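Notes from the drying room: Kamrul Mondal on working next to the arms

Caught Kamrul Mondal between loads on a Saturday, shortly before the noon pickup. He has been at Zomska, the garment care and rental laundry, long enough to have done every job on the floor. Sorting, washing, hanging, folding, the complaints phone for one bad winter. Now he runs the hanging and take-down side, where the company put in its robot arms last December.

He talks fast and keeps one eye on the racks. So, fast notes.

First thing I asked, what did the job look like before. "Arms up, arms down," he says. "All day. You take it off the rack, you shake it, you put it on the pile. By four o'clock you can't lift your coffee." Zomska handles 1,000 pieces on a normal day. Some of that goes through tumble dryers. The knits don't, the denim mostly doesn't, anything a customer has marked doesn't. All that gets hung by hand and, until last winter, came down by hand too.

The system is called Stidis. Two arms to a station, 2 stations running. He did not ask for it. Management announced it at a shift meeting and that was that, he says, with a sheet of paper that had more about floor markings on it than about people.

"We thought, okay, who's going." Who did go? No one was let go, is his answer, but two people left and were not replaced, and he wants that written down. "They'll tell you no jobs lost. Fine. Count the lockers."

What the arms are good at: jeans, towels, shirts with some stiffness in them. What they are bad at is most of what people wear in cold weather. Knitwear slides, stretches, folds over on itself. A grip that holds denim is a grip that pulls a rib knit out of shape, so somebody had to sit down and work out how hard to pinch. That somebody was Kamrul, for most of January.
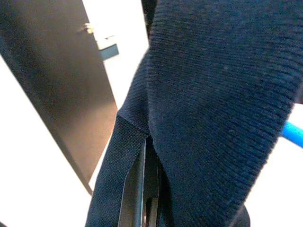 Navy knit in the gripper, drying station, Zomska.

"Dark blue is the worst," he says. "Dark on dark. It's looking at a sweater and it can't tell where the sweater stops." He spent days feeding the thing navy and black, over and over, marking good grips and bad grips on a tablet. Nobody had told him that was part of his job. It wasn't in the pay either, untill he brought it up. Then a small raise, and a title, station lead.

Does he like the title? Shrug. "My mother likes it."

The shoulders are better. He says this several times, unprompted, and it's clearly the thing he would hate to give back. He sleeps on his right side again. The younger ones don't know what he is talking about and he hopes they never do.

What's worse is the pace. Before, you could slow down at the end of a shift and the pile would wait. The arms don't slow down, and if one fumbles it stops and a light goes on and you walk over. Sometimes 4 times in ten minutes. Sometimes not once before lunch. "I used to be tired here," touching his neck. "Now I'm tired here." Touching his forehead.

And it's quieter. You used to work across the rack from someone. You talked. He learned half his English that way, and all the swearing. With the stations as they are now one person minds two of them alone, and the next human is over by the presses with ear protection on.

Small things took the longest. Socks, he says, and laughs for the first time. A sock on a rail is narrow, it swings, it doesn't look like much of anything, and next to it is something heavy that gets in the way. The supplier's people wanted to leave socks out of it completely. Kamrul argued for keeping them in, they're the dullest part of the whole day. 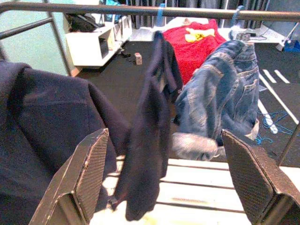 Shirazi, on the evening shift, sees it differently and asked me to put this in: the socks were the only job where you could sit down, and it would have been nice if someone had asked the people sitting. Also that the light going on is worse in the evening, with fewer people in to answer it.

Kamrul doesn't disagree when I pass that on. He nods for a while. "She's right about the chair."

He would do some of it over. He'd have the floor staff in the room before the order was signed. He'd put two people on the stations, even if the numbers say one. He'd want the training hours paid from day one and written into the contract, becuase the machine got better from what they know and that ought to be worth something. He has said all this to the management. They took notes, he says.

Next up is folding. A trial with another outfit, Stitska, no date yet. He's been asked to help again and said yes, on conditions, and he has them on paper this time.

A light goes on behind us. He is already walking.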